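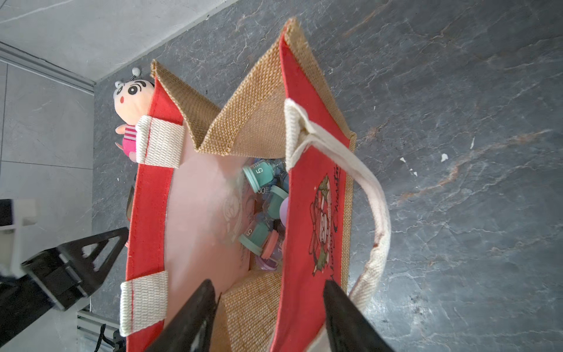

1/ The Rilline Archive of Building has completed its catalog of the papers of the architect Hernán Villanueva. The drawings may now be requested in the reading room. This thread describes some of what the collection holds, with attention to his best-known work, the Azar Library in Flomel.

2/ Villanueva is usually remembered for one roof. The papers show a longer and more ordinary practice: school additions, a bus shelter, two dental offices, and a great many porches. The office kept drawings for 69 projects. Fewer than half were built.

3/ The Azar Library was commissioned by the town of Flomel to replace a reading room above the fire station. The first letter in the file asks for "a plain building, well lit, that will not need painting." Villanueva underlined the last five words in pencil and kept the letter at the front of the folder for the rest of the job.

4/ The folded roof does not appear in the early sketches. The first scheme has a flat roof with a raised skylight over the main desk. The second has a low gable. Both were shown to the library board, and both were sent back on grounds of cost.

5/ The fold enters the record on the back of a lumber invoice. It is a small drawing in blue ink, with a note in another hand beside it: "Span this way, H., and you lose the columns." Comparison with signed sheets has allowed our staff to identify the writing as that of Ljubica Petkov.

6/ Petkov joined the office as a junior drafter and left it as a partner. Published accounts of the library do not mention her. The catalog now lists her as co-designer for the Azar Library and for the Flomel Clinic, and as sole designer for the row of courtyard houses on Vundix Street.

7/ Readers have asked on what basis these credits were changed. The office initialed each sheet in the lower right corner, first by the drafter and then by the person who approved it. On the library roof sheets, Petkov's initials appear in both places. Villanueva's appear only on the cover sheet.

8/ There is no sign in the letters that this was a matter of dispute between them. Villanueva wrote to a former classmate that "Ljubica has solved the roof and I am getting the telephone calls." The letter is in Box 20, with his other personal correspondence.

9/ On the subject of the north windows: it has often been written that their uneven spacing follows a piece of music. We have found nothing in the papers to support this. The window schedule shows that the glass was bought from a canceled school project and came in three widths. The openings were drawn to suit the glass.

10/ The story about the music seems to have begun with a walking tour leaflet printed by the town long after the opening. A copy is in the collection. Villanueva wrote "no, but very nice" in the margin.

11/ The reading desks were also designed by the office. Full-size drawings survive for the desks, the card catalog stand, and the coat hooks. The hooks went through more versions than the front door did. The children's hooks are set lower on the wall and turned slightly to one side, so that a coat can be reached by someone standing next to its owner.

12/ The building leaked in its first winter. The papers are frank about it. Petkov visited on four successive weekends and marked the wet places on a roof plan in red crayon. Her report found that the flashing along the long valley had been lapped in the wrong direction. It was relaid at the contractor's expense, and no further complaint is filed.

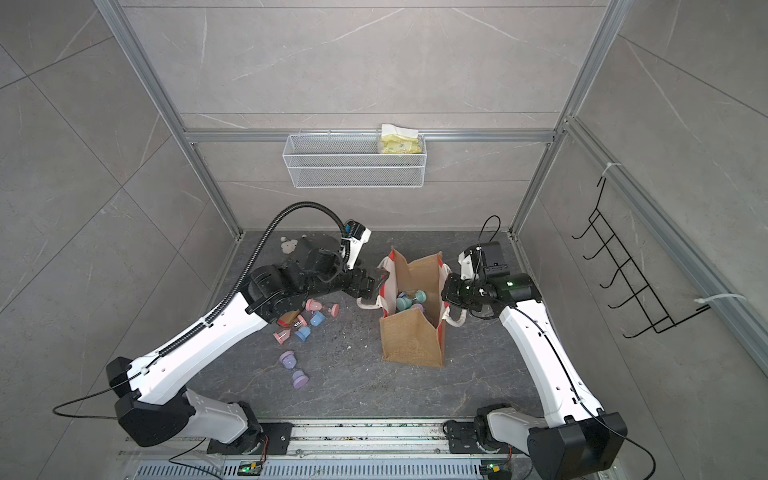 13/ The courtyard houses on Vundix Street deserve to be better known. Each is entered from the side through a narrow covered passage, and each kitchen looks back toward the street. Petkov's notes state that she wished the person cooking to be able to see who was at the gate.

14/ Several of the houses have been altered, as houses are. Passages have been closed in to make storage, and one courtyard now has a glass roof. The archive holds the original plans for the whole row and is glad to supply copies to present owners who are considering repairs.

15/ A word on condition. The tracing paper drawings are brittle, and a number of sheets were stored folded. Our conservators have flattened and sleeved 84 of them. Sheets that have not yet been treated can be consulted as scans, but the originals will not be brought to the reading room.

16/ Photographs are the weak point of the collection. The office seldom hired a photographer, and many of the prints have no date or place on the back. If you have family pictures taken in or near the Azar Library, particularly of the children's room before its ceiling was lowered, we would be grateful to hear from you.

17/ We are equally interested in memories of the clinic, which was demolished and for which the construction drawings are incomplete. The elevations survive. The ground floor plan does not. Anyone who worked in the building and can recall the order of the rooms is asked to write to the reading room desk.

18/ A small display drawn from the papers will open in the ground floor gallery in May. It will include the lumber invoice, the red crayon roof plan, and the letter about painting. Admission is free. The gallery has step-free access from the courtyard entrance.

19/ Requests to see the papers should be made in advance by box number. The reading room can seat a limited number of visitors, and material is brought up from storage on Tuesday only. Pencils are provided. Personal photography for study is permitted without flash.

20/ Correction to post 13: the passages are on the side of each house except at the corner plot, where the entrance is at the rear. We thank the reader who pointed this out. The catalog entry already gives the correct arrangement.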